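3.2 餐具、容器与舀取物的选择

舀取是厨房里最常见的动作之一：盛饭、加糖、分装坚果、给幼儿喂食，都要用一件带凹面的工具把少量食物从一个容器移到另一处。以往对这类动作的研究多集中在液体和粉末上，对小块固体的讨论较少。小块固体不会像粉末那样自然填满勺面，它在勺中的位置取决于碗壁的弧度、勺口的宽窄以及勺子进入碗中的角度。本节说明我们所用的勺、碗和舀取物，以及三者之间的搭配关系。

勺子选用珊瑚红色塑料勺，勺头为圆润的椭圆形，颈部收窄，柄端加宽并做成圆头。预备阶段我们比较过金属勺、木勺和塑料勺。金属勺反光较强，勺内物体的边缘不易辨认；木勺勺口偏厚，贴着碗壁推进时容易把小块物体顶开。塑料勺勺口较薄，颜色又与白碗和舀取物有明显差别，后续标注时勺的轮廓容易勾画。图1为勺与碗的相对位置。

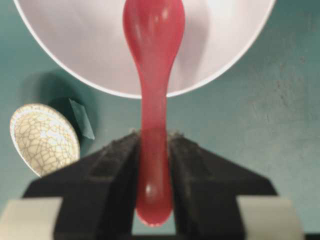

颈部的宽度对结果有一定影响。颈部越窄，勺头在碗中转动的余地越大，但勺面与柄之间的过渡也越陡，滑到勺面后部的物体容易从侧面掉出。Merkis供应的同系列勺子有两种颈宽，我们在正式记录中只保留了较窄的一种，另一种仅用于预备阶段，其数据不计入后文的统计。

碗统一为白色圆碗，内壁光滑，没有花纹。采用素色内壁有两方面的考虑：花纹会干扰对小块物体边界的判断，凸起的纹路还会改变物体沿碗壁滑动的路径。碗的形状对舀取方式的影响比我们预想的要大。碗底平缓时，物体停在哪里就在哪里，勺子需要主动去找；碗壁呈连续弧面时，物体被推开后往往会滑回低处，第二次尝试的起点与第一次相差不大。因此我们没有使用平底盘，也没有使用直壁的杯状容器。

台面为蓝绿色哑光面，与白碗的外沿反差明显，碗的位置可以直接从画面中读出。碗下没有垫防滑垫。家庭用餐时碗通常直接放在桌上，勺子碰到碗壁会带动碗作小幅移动，这种移动本身属于舀取过程的一部分。若碗的移动超出预定范围，该次记录单独标出，碗归位后再继续。图2给出从侧旁固定机位看到的布置。

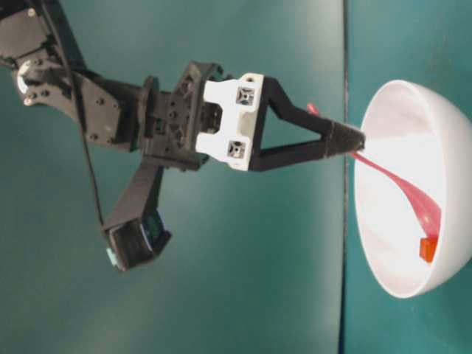

舀取物是小块固体，正式记录以橙色小方块为主。选择方块有一定的代表性：切丁的胡萝卜、奶酪和果冻在家庭烹饪中都很常见，它们与圆形的豆类不同，落到勺面上以后以平面接触，一般不再滚动。方块的另一个特点是会以棱或角抵住碗壁。此时若继续水平推进，方块会被夹在勺口与碗壁之间，需要把勺口略微放低，从方块下方进入。编码时，我们把这一调整记为“下探”，把沿碗壁向上带起记为“贴壁上提”，两者分开统计。

全部记录共1283次舀取，其中160次属于预备阶段，用于确定勺、碗的搭配以及编码规则。另有156次因碗移动过大或舀取物落到碗外而单独归类，在第4节中讨论。每次舀取以勺口进入碗沿以内为起点，以勺头完全离开碗沿上方为终点。编码由2名编码者独立完成，意见不一致时重新查看该次记录，仍无法统一的按“不确定”处理，不强行归入某一类。

对舀取结果的判定只看终点时刻勺中是否有舀取物，不要求它位于勺面正中。日常盛取时，人们很少在意食物停在勺子的哪一侧，只要不掉出来即可。不过舀取物的位置仍作为附加信息记录，分为前部、中部、后部三档，左右偏移另记一列。Khosravi编码表原有的五档划分在小勺上难以区分，相邻两档经常混淆，故合并为三档。图3为方块位于勺内时的近景。

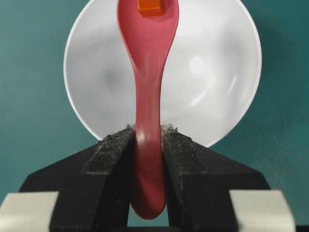
3.3 编码类别与记录格式

每条记录包含勺的类型、碗的编号、舀取物、起止时刻、动作类别、结果和附加位置七项。动作类别除上文的“下探”和“贴壁上提”外，还包括“平推”和“翻转”。“平推”指勺面大致保持水平、沿碗底向前移动；“翻转”指勺头在碗内绕柄转动，把勺面由侧立转为朝上。一次舀取中可以出现多个类别，按先后顺序记录，同一类别连续出现时合并为一项。

记录表沿用Kovanlow格式，时间精确到十分之一秒。空缺项一律留空，不以零代替，以免在计算时长时与真实的零值混淆。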